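I had been meaning to sit down with the woman behind Wivlow for ages, and last week it finally happened. Wivlow is her little tarantula and jumping spider room (a converted sewing room, if you want the glamorous version), and I showed up with two iced coffees and way too many questions. She asked me to leave her name out of it because her landlord reads my blog. Fair enough!

She has 75 spiders right now, most of them slings small enough to sit on a pencil eraser. I asked how it started and she laughed at me.

"With a spider I was scared of," she said. "My cousin left for school and dumped a Chilean rose hair on me. I put a dictionary on top of the lid. Then for about a month she didn't do a single thing, and I got kind of worried about her, and that was that."

That rose hair is 17 now and still lives on the top shelf. Her name is Gruber. She was sitting with one leg up on her water dish the whole time I was there, and I am a little in love with her.

I wanted to know about feeding, since that's what my readers always write in about. She told me people feed far too much. Her adults get a cricket or a roach every week or two, and when one of them turns food down she takes it out and tries again later.

"If she's getting ready to molt, she doesn't want dinner," she said. "She wants you to go away. A live cricket in there with a soft spider can really hurt her."

Her cleaning routine is pretty relaxed too. She spot cleans, wipes out the water dishes, and leaves the webbing alone unless there's mold. No big weekly teardown. I admitted I used to redo my whole jumper enclosure every Sunday and she made a face like I'd kicked a puppy.
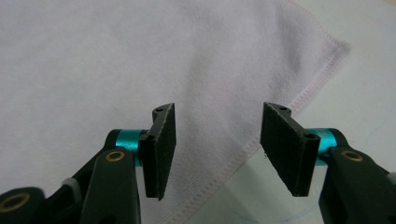 On handling

We went back and forth on this one. I hold my jumping spider most evenings, and she doesn't mind that, as long as the spider walks onto my hand by choice and I'm sitting on the floor. Tarantulas are different for her.

"A fall from chest height can split the abdomen," she said. "I move them with a catch cup and a soft brush. They don't miss being held. I promise you they're not up there feeling lonely."

On buying your first one

Captive bred, always, and she got pretty fired up about it. She drove over 60 miles to the Willholm reptile show this spring and came home with nothing, because the seller she liked couldn't tell her where his adults came from. She'd rather wait for somebody who answers questions.

I asked what she'd pick for a total beginner. A curly hair, she said, with deep dirt to dig in and a lid that locks. Then she went off to find me a spare water dish, and I went back to staring at Gruber.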